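Ticket 433: Digital copy of Rastanura #6 shows the wrong pages
Status: Open (was Resolved, reopened by customer)
Store: Jandero Comics, web reader
Opened by: Ysaline Delorme

August 8, 2023
I bought Rastanura #6 the morning it went up. The story jumps from page 2 straight to the letters column, then goes back to the big fight at the harbor with the word balloons missing. I've read the first five issues of this series and I know the writer likes to play with time, but I doubt he meant to print the letters column in the middle of an ambush.

Reply from Jandero support
Thanks for writing in. Please clear your browser cache, sign out, sign in again and reopen the book. This fixes most page order problems.
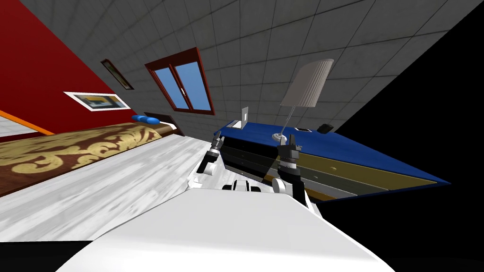
Customer
Cleared it, signed out, signed in. Same thing. I also tried a second browser and my tablet. I find it hard to believe that three separate caches all decided to put the letters column in the same spot. Could somebody open the file on your end?

Reply from Jandero support
We opened issue #6 and the page order looks correct to us. Could you confirm which edition you bought? The Istuto variant has a different page count from the standard one.

Customer
Istuto variant, order 348. The only difference is supposed to be the cover and a short sketch section at the back. Did you open that one or the standard one? 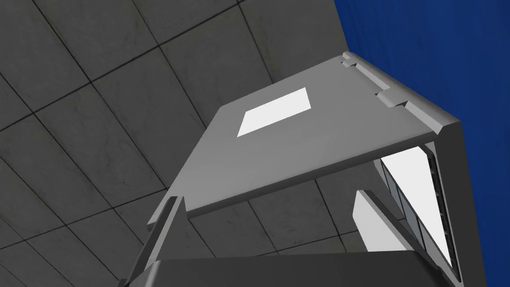 Grey hinged object standing open, gripper below

Internal note
Opened the standard edition only. Variant file came from Moussa, who handle the lettering and the final export. Upload log shows two versions of the variant. The older one is from June and looks like a proof without finished lettering. Asked Moussa which one should be live.

Reply from Jandero support
We have replaced the file and marked this ticket as resolved. Please download the book again.
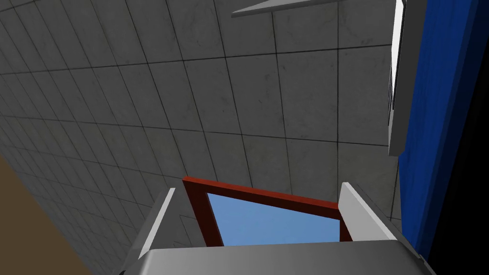
Square with dark red border, seen at the gripper

Customer
Reopening. The balloons are back, so thank you for that much. The letters column is still after page 2. I have my doubts that anyone read past the cover before closing this. I'd also like to know if the earlier issues in the variant line came from proofs too. A couple of pages in #4 looked flat to me and I blamed the colorist. 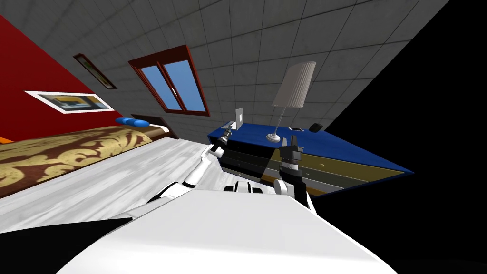
Internal note
Reproduced on the variant. The page list in the new file is the same as in the June proof, so only the art was swapped. Sent back to Moussa for a full export. Check #4 before replying.

Reply from Jandero support
You're right, the page order is still wrong. We've asked for a new file and will leave the ticket open until you have read it through. We can refund the issue in the meantime.

Customer
No refund yet, I want the comic. Send me a note when it's up and I'll check it myself.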